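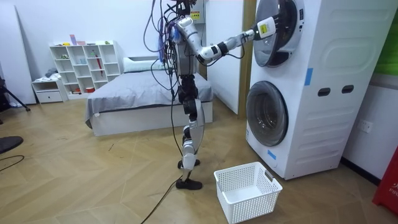
Home Guides Laundry Stacked units Care and cleaning Contact

Search the guides Enter a keyword Go

Reading time: 2 minutes

Section 4. Loading and unloading the upper drum

This section applies to stacked units standing directly on a hard floor. Read section 3 (Levelling and transit fixings) first. If the two cabinets have not yet been fixed together, do not use either drum.

4.1 Before you open the door

1. Check that the programme has finished and the drum has stopped turning.
2. Clear the floor in front of the unit. Leave enough room for the door to swing right back on its hinge.
3. Put your basket to one side of the unit, away from the hinge side. A basket directly underneath gets in the way of your feet.

Note: the door lock can take up to 2 minutes to release after a hot programme. Do not force it. If it is still locked after 10 minutes, turn the unit off at the wall, wait, and try again.

4.2 Opening the door

1. Hold the door by its rim, on the side opposite the hinge.
2. Pull steadily towards you until the catch lets go.
3. Swing the door fully open before reaching in. A half-open door tends to drift back against your arm.

CAUTION: Do not lean or hang anything on the open door. The glass is heavy and the hinge will drop out of line – the door will then catch on the seal when you close it.

4.3 Unloading

1. Take out large items first, one at a time.
2. Reach to the back of the drum and feel along the top as well as the bottom. Thin cloths can cling to the metal.
3. Look along the lower part of the rubber seal. Small dark items are easy to miss against it.
4. Run a finger round the fold of the seal and remove any coins, hair or fluff.
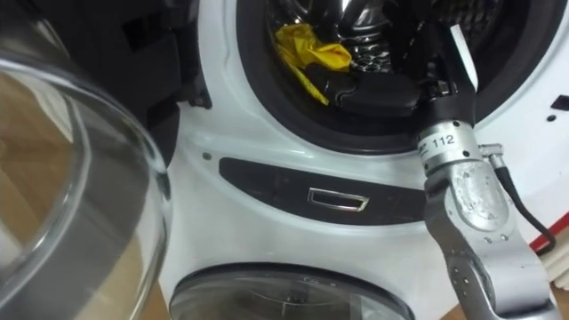
Fig. 4.2 Upper drum with the door open and a yellow cloth inside.

Note: new dusters and coloured cloths should be washed on their own the first time. A cloth left in the drum can mark the next load.

4.4 Loading

1. Shake each item out before putting it in.
2. Fill the drum loosely. You should be able to put a hand flat between the load and the top of the drum.
3. Tuck everything in behind the seal.
4. Push the door shut with the flat of your hand until it clicks.

If the door will not click shut, open it again and check for fabric caught at the lower edge.

Continue to section 5, Cleaning the seal and door glass.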